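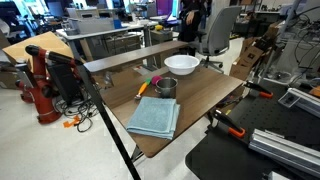

*Demonstration table with bowl, cup, dish brush and folded towel; the robot arm is at left.*

**Arranging a household-task demonstration for an open day**

Our department will receive visitors on a Sunday in June, in groups of 10, and has been asked to present the arm with everyday objects on a wooden table. Each group will remain for 21 minutes. We would appreciate guidance on two matters: the order in which the objects should be presented, and where visitors should stand. The workbench is on one side of the table and the arm on the other, and there are cables on the floor near the base of the arm. The room is listed for visits under number 646.

Posted by **Drenisness**

---

**Cellden**

I would advise beginning with the towel. A folded towel is easily recognized from a distance, and moving it a short way across the table gives visitors time to settle. The cup may follow. Its handle is narrow, and the approach should be rehearsed from more than one direction before the day. The bowl and the brush can be kept for the second half.

Visitors should be placed on the open side, behind a floor line set outside the full reach of the arm. The reach should be measured with the tool fitted. Cables must be gathered and covered before the first group is admitted, and one member of staff should remain within reach of the emergency stop and have no other duty during the session. Please confirm the arrangement with your safety office, as its rules take precedence over anything posted on this site.

Allow 4 minutes between groups for returning the objects to their starting positions. Small pieces of tape on the tabletop are sufficient as markers.

---

**Ledesma**

We did towels at ours and they were well received. Bring a spare.

---

**Bruletti**

I concur with the first reply, with one reservation. The brush should be attempted only if the grasp has been reliable in rehearsal, as a round head and a slanted handle may cause it to roll when touched. Should an attempt fail, the presenter may state this plainly and begin again. Our own visitors asked more questions after a missed grasp than after a successful one, and the schedule should leave time for them.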